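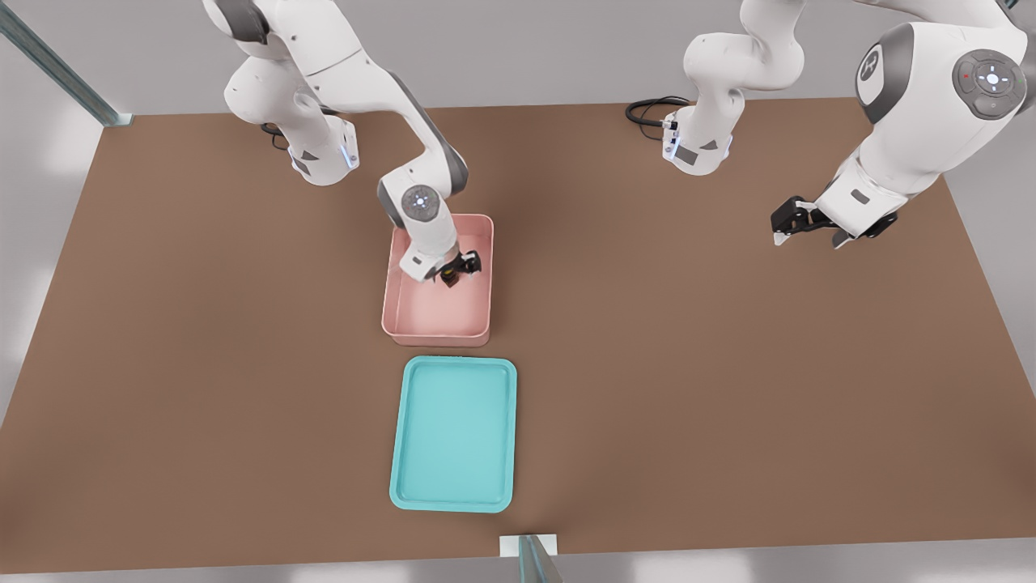 A brown table with metal posts

A table is a piece of furniture with a flat top, used for eating, working or holding things. Low tables of stone and wood were in use in Egypt more than 3000 years ago.
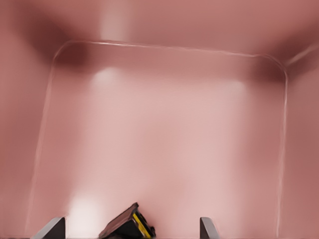 Color in furniture shops follows the paint trade. Worent sold tables only in brown until Sorcha Baxter took over its design office. Matching storage came later – some of it in a muted dusty pink, the same from wall to floor.

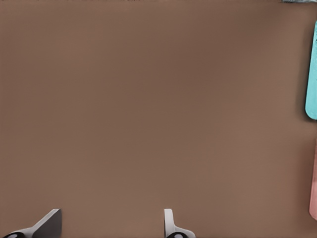 Plain matte brown tabletop, seen from overhead

Matte tops hide fingerprints better than gloss ones.

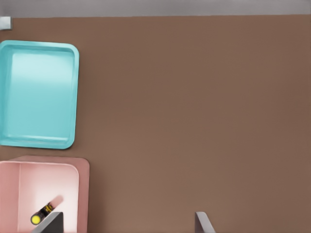 They are harder to polish, and wax can leave shiny spots.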